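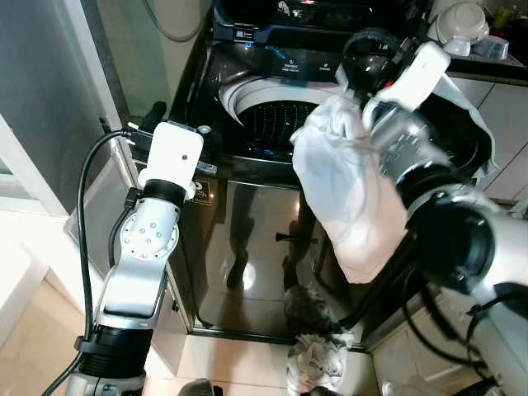 How much of the water in a large linen laundry can be used a second time?

At the Janovetti plant in Verkudach, 32 percent of the water drawn in a shift has already been through a rinse. The rest is fresh from the well or the town main.

Visits > Utilities > Water and steam > Janovetti laundry, Verkudach

May
By the Ratside visits desk

The Janovetti laundry opens its plant to outside visitors once a year, in the spring, when the hotel trade has not yet picked up. The tour covers the soil side, the wash hall, the finishing hall and the water room. We went mainly for the water room. Photography was limited to the yard and the lobby.

Work at the plant is hotel and restaurant linen, with a small share of hospital bedding run on a separate shift. Sheets and towels make up most of the weight. Table linen is less of it but takes longer, and the oil in it decides what can be done with the drain water.

Soil side

Carts come off the trucks at a dock on the north wall and are weighed on a floor scale before sorting. Sorting is by hand at a belt, into overhead bags that run on a rail. Each bag carries a tag that sets the wash program when it reaches the wash hall. A bag with the wrong tag is the most common fault in the plant, we were told, and it usually shows up as pink napkins.

The air on the soil side is held at a lower pressure than in the rest of the building. The doors between the two sides are interlocked. The interlock was out of service on the cart door during our visit, and staff were working it by hand with a bell.

Wash hall

The main washer is a tunnel with 12 compartments. Linen moves from one compartment to the next on a fixed cycle while the rinse water flows the other way, so the cleanest water meets the cleanest linen. Water leaving the rinse end goes to a tank under the machine and is pumped back to the prewash. This part of the reuse needs no treatment at all and would be there in any tunnel washer of this type.

Small lots and rewash go to a row of open-pocket machines along the east wall. These drain straight to the pit. A proposal to collect their last rinse has been priced twice and dropped twice, the second time over the cost of cutting the floor slab.

After the tunnel, a press squeezes each batch into a flat cake. Press water is the most useful stream in the building. It is warm, it carries little soil, and there is a lot of it. The plant sends it through a lint screen and then to the water room.

Lint

Lint took up more of the tour than expected. The first screen was a flat vibrating type and blinded whenever new towels were being run. It has been replaced with a rotating drum screen with a spray bar on the outside. The spray bar uses fresh water, and the operators would like to change that. The nozzles clog on anything else they have tried.

Collected lint is bagged wet. It goes to landfill. A trial of drying it for boiler fuel, carried out with a sister site in Cabanatuan, ended when the dryer itself needed more heat than the lint gave back.

Water room

The water room is a converted coal store and is reached by an outside stair. It holds the press water tank, a plate heat exchanger, a bank of ceramic membranes and the dosing skid. Layout is tight. The membrane housings can only be pulled toward the door, and the door has to be taken off to do it.

Drain water from the pit passes through the hot side of the exchanger before going to the sewer. Incoming well water passes through the cold side and gains 17 degrees Celsius on a normal day. The operators clean the plates by reversing the flow at the end of each shift, and open the unit up for a full cleaning every three months. Before the screen was changed it had to be opened far more often.

The membranes handle press water only. Oil from table linen fouls them badly, so a valve on the press line sends those batches to the pit instead. The valve is driven from the same tag as the wash program, which ties the water room to the sorting belt more closely than the designers probably intended. A mis-tagged bag of napkins means an extra chemical clean.

Treated water goes back to the tunnel at the main wash. It is not used in the final rinse. The limit there is dissolved salt, which the membranes do not remove and which builds up with each pass. Conductivity is read on line, and a fresh-water valve opens when it goes over the set point. The display on the panel was showing a sensor fault when we were in the room. Readings were being taken with a hand meter and written on a sheet taped to the tank.

Finishing hall

The ironers are steam heated from a gas boiler. Condensate return is good on the older line and poor on the newer one, where the traps were fitted at the wrong height and have not been moved. Flash steam was venting at the roof for the whole of our visit. The ironer hall was very warm by midday, with the roof lights open.

Towels are dried in gas tumblers and folded by machine. Exhaust heat from the tumblers is not recovered.

Notes on the figures

The 32 percent is taken over a full shift and includes start-up, when the tunnel is filled with fresh water. It covers both the counterflow water and the membrane water. The plant does not meter the two separately, so it is not possible to say what the membranes alone contribute. A meter on the press line is on the purchase list for the next shutdown.

Energy figures were shown on a slide but not handed out. We have asked for a copy and will add it to this page if it comes.

Practical

The tour starts at the yard gate, not the office entrance on the street. Closed shoes are required. Ear plugs are handed out for the wash hall. The outside stair to the water room is steep and has an open grating, and there is no other way in. Parking is on the gravel strip behind the truck wash. The bus from Verkudach station stops at the corner, and the last one back leaves before the afternoon tour is finished.

Contact | Copyright Ratside | Back to top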